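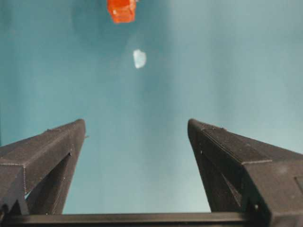
Apoyo deslizante Flelladora para cubiertas metálicas de gran luz

Fabricante: Siriwardena
Distribución y asistencia en obra: Uvance
Aplicación: cerchas y vigas de celosía en terminales de pasajeros, hangares y edificios de carga
Modo de trabajo: deslizamiento unidireccional con guía lateral

El apoyo Flelladora transmite al pilar la carga vertical de la cercha y admite el desplazamiento longitudinal por variación térmica. La guía lateral retiene el esfuerzo transversal de viento. El giro se absorbe en el disco elastomérico confinado, situado entre la base y el pistón. No está previsto para trabajar a tracción; en aleros y marquesinas con succión neta debe pedirse la variante con anclaje antilevantamiento.

Composición

Placa superior de acero con chapa inoxidable pulida en la cara de deslizamiento
Lámina de PTFE alveolada y lubricada en taller
Pistón y disco elastomérico
Olla de base mecanizada de una sola pieza
Guía lateral atornillada (izquierda o derecha, a indicar en el pedido)
Escala de desplazamiento e índice 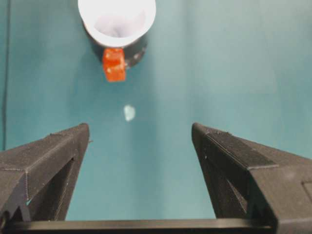 Fig. 2. Taza sobre superficie verde azulada.

Datos para el pedido

Recorrido total: 157 mm
Fijación a la placa de reparto: tornillos M24
Espesor de la junta de mortero bajo la base: según proyecto
Protección anticorrosiva: pintura de 3 capas; galvanizado en caliente bajo consulta
Unidades por cercha: 2, una guiada y otra libre, salvo indicación distinta del proyectista

El pedido debe incluir la carga vertical en servicio y en estado límite último, el esfuerzo transversal, el giro previsto y la temperatura de montaje. Sin este último dato el preajuste se entrega centrado. Uvance devuelve el plano de conjunto para su aprobación antes de lanzar la fabricación.
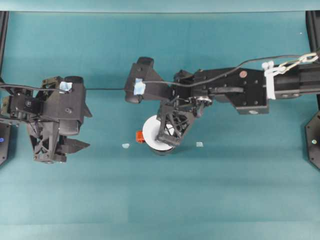
Última modificación de esta página: noviembre

Montaje

La unidad se suministra bloqueada con pletinas de transporte. Las pletinas no se retiran hasta que la cercha está fijada y el mortero ha alcanzado la resistencia exigida. La nivelación se hace con los tornillos de la base - nunca con calzos bajo la placa superior - y se comprueba en dos direcciones perpendiculares. No se admite soldar sobre la placa superior sin protección térmica del PTFE.

En la terminal de Skotetholm los apoyos se colocaron con la cercha suspendida, a primera hora de la mañana. Las lecturas de la escala se anotaron antes y después de soltar la grúa.

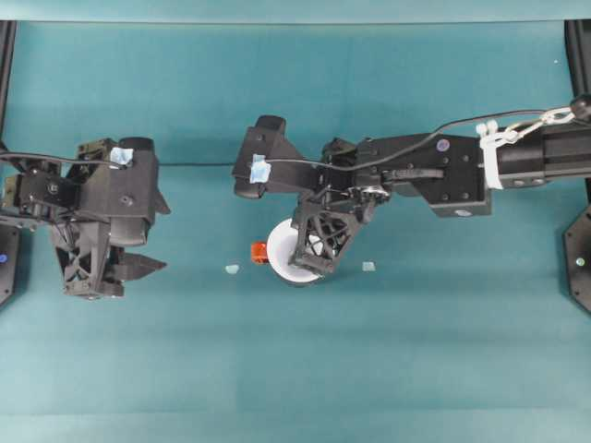
El preajuste se modifica únicamente en taller o en presencia de un técnico de Uvance. Cada cambio se registra en la ficha de la unidad, con la lectura inicial y la final. Como señal provisional basta un cuadrado pequeño de cinta azul claro en la parte superior, igual que el de la pinza izquierda de la fotografía; no sustituye a la placa de características ni debe tapar la escala. Las unidades sin ficha no se izan.

Mantenimiento

Inspección visual anual: limpieza de la chapa inoxidable, estado del faldón guardapolvo, apriete de la guía y lectura de la escala. Si el índice queda fuera del sector marcado, se avisa al proyectista antes de intervenir. El faldón se vende como repuesto - referencia según ancho de placa.

Documentación disponible: plano de conjunto, instrucciones de montaje, ficha de inspección.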